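Dec 18, 2024 | Senthil Ramasamy
1 min read

Bedroom again, clothes folding on the bed. Patterned blue spread left on, black garments only for now. Dark folds hard to follow, need to go slower.

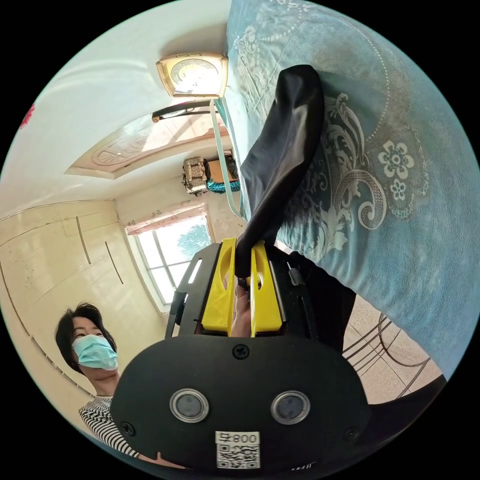 Do we smooth the spread between items? Only when it has rucked up, otherwise leave it.

Target stays 6 garments per block, up to 54 for the day. Trousers in half legwise first, then thirds. Coat type things: lay flat, button side up, sleeves in, then

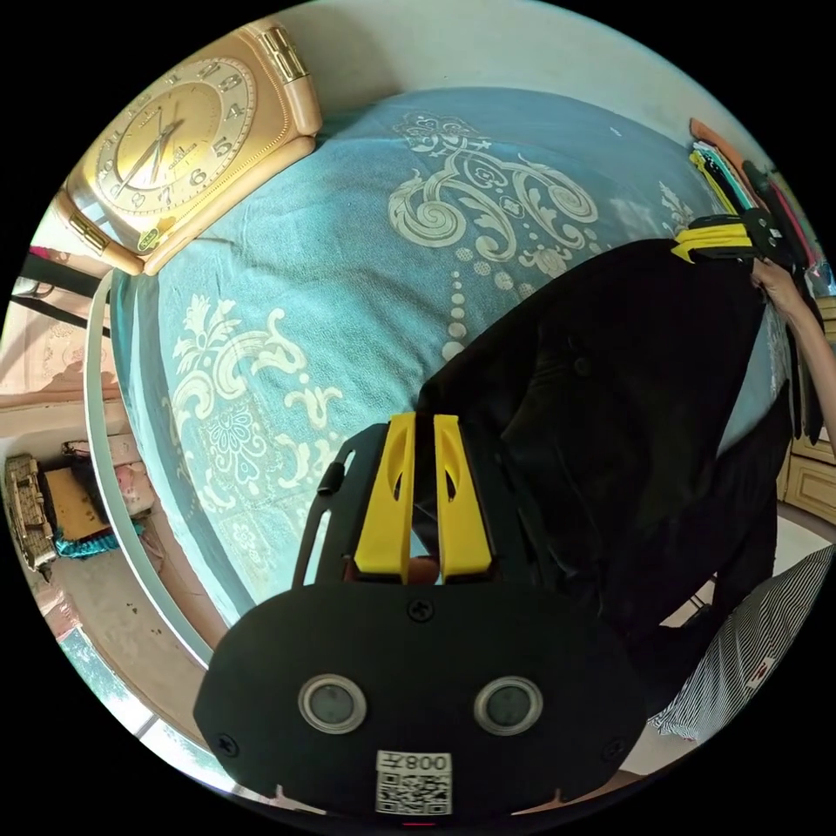 bottom hem to collar. Don't pull by the collar, it streches. Clock stays at the head of the bed, do not shift it. Ask Larkov re more hangers.

Finished stuff stacks at the far side, edges lined up. Max four high or it leans.

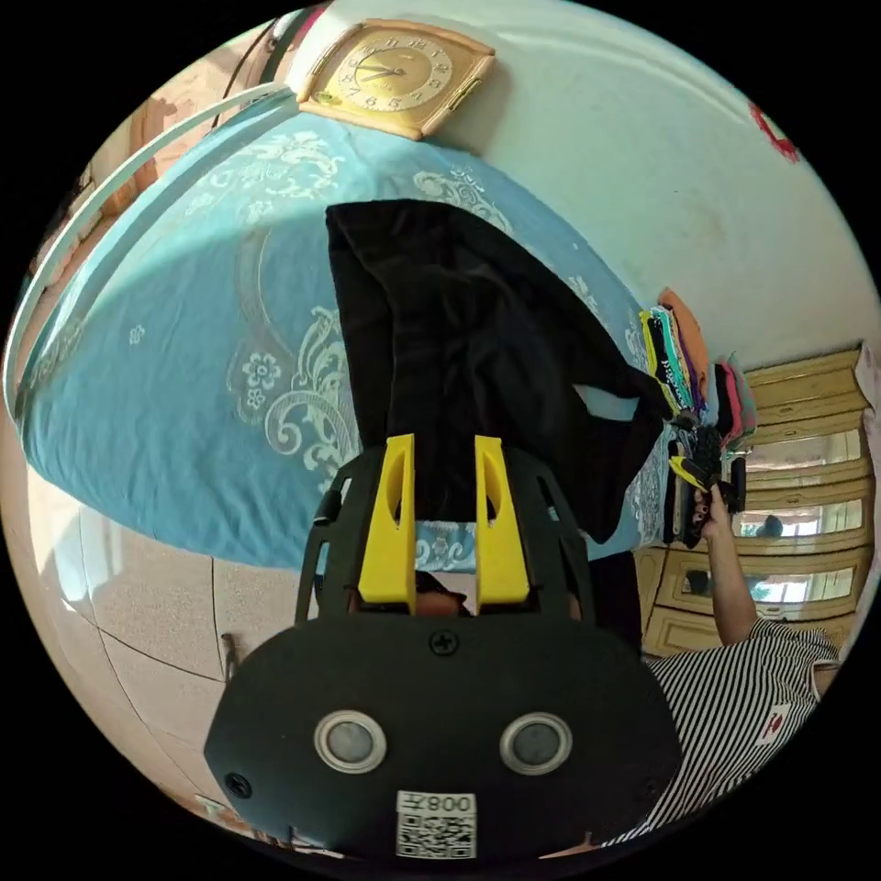 Uremance / Household Tasks Team

To do: write up fold order for Hallen, lint roller (black shows evrything), new list for March.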